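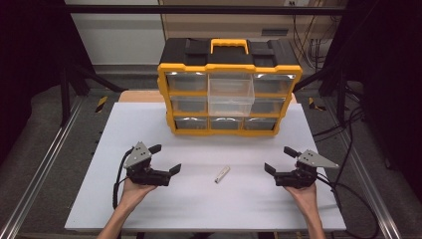

Gandton Textile Conservation - Stores and Small Finds

Mar 26, 2020. Thread on how we store loose buttons, hooks and beads that come away from costume. Several people asked after the last one on tissue. 1/16

Start with the number. Every detached item takes the number of its parent garment plus a letter. A button from coat 322 is 322a, the next is 322b. Letters I and O are skipped as they get read as digits. 2/16

Write the number on the bag, on a slip inside the bag, and on the record. Pencil for the slip. Bag ink rubs off, and it rubs off fastest on the bags you handle most. 3/16

Sort by material first and garment second. People want to do it the other way round. It makes for easier browsing and worse chemistry. 4/16

Early plastics go on their own, always. Cellulose nitrate gives off acidic vapour as it breaks down and will corrode a brass hook in the next compartment. Old buttons imitating horn or tortoiseshell are the usual suspects. 5/16

Casein buttons are a separate problem. They craze when the air is too dry and swell when it is too damp. Keep them with the horn, away from the nitrate. 6/16

Shell and mother-of-pearl: no wooden drawers, and oak least of all. Acetic acid from the timber leaves a white bloom on shell. Once the surface has gone it can't be put back. 7/16

Metal fastenings get a sealed box with dry silica gel. Indicator beads, checked each September and again when the heating goes off. Record the date on the lid. 8/16

Small drawers are fine for working storage. For long-term storage, find out what the plastic is. Polypropylene and polystyrene are both acceptable, PVC is not. If the supplier can't tell you, don't buy it. 9/16

Line each drawer with thin polyethylene foam, cut 2 mm oversize so that it grips the sides. Loose liners ride up and beads get under them. 10/16

One bag per compartment is wasteful but quick to audit. We went to three for the Prulatetti beadwork and Magdolna Hegyi spent a good part of the winter undoing it. 11/16

The Prulatetti count, for those who asked: 2743 beads, of which 18 have no parent garment. Those have their own number series and a note of where each was found. 12/16

Don't restring anything for tidiness. The order of beads on a broken thread is evidence. Pin the thread to foam, photograph it, then decide. 13/16

Labels on drawer fronts: location code only. We used to write the contents on them and the contents kept moving. The code points to the list, and the list is what gets edited. 14/16

Nosipho Sithole has put our list template on the shared drive under Retska. Columns are number, letter, material, location, condition, checked by. Please leave the column order alone - the import script reads by position. 15/16

Still open: adhesive on the Lakatos sample cards. The buttons are glued as well as sewn and the glue has yellowed. If you have taken similar cards apart, or decided to leave them whole, I'd like to see your notes. 16/16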